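Drive our sidewalk robot from your couch (or ours): paid sessions through June

Hi! I'm Lacey Ackroyd and I run the teaching sessions at Stinberg. We're looking for people to steer a delivery robot along city sidewalks by remote control, so that it can learn from the way you do it. Everything happens in our street simulator, Pelumska, so if you clip a curb you just back up and carry on.

You get a gamepad, a screen and a short list of places to reach. I start you on an easy block, then we move up to people walking, poles, corners and narrow bits. Please drive the way you'd walk! If you'd hang back behind someone for a second before going around, hang back. If you'd swing wide, swing wide. The robot's software (we call it Skokeck) copies what you do with the sticks, hesitations and all, and I'd much rather have your normal manners than a perfect racing line.

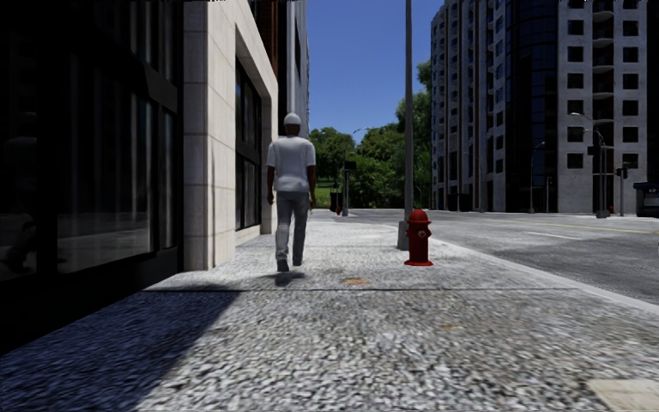 Do I need to be good at video games?

Anyone who can hold a gamepad will do fine, and the first 12 minutes are practice that we throw away. Some of my favorite drivers so far had never touched one before.

What I need from you: you're 18 or over, you can see a screen comfortably (glasses are fine) and you can spare about 100 minutes per session, breaks included. If 3D games make you queasy, tell me before you sign up and I'll set you up with a shorter trial run first. You can stop whenever you like and you still get paid for the full session.

Pay is $19 an hour, sent the same week. You can come to our office at 121 Tsikata Street, where there's coffee and a pretty decent chair, or drive from home if you have a laptop and a steady connection. Mornings start at 9, and I keep a late slot at 6 pm for people with day jobs.

To sign up, fill in the short form on our website and put "sidewalk" in the notes box. Tell me which times suit you and whether you're left-handed (I can swap the sticks over). I read them all myself and usually write back within a day or two.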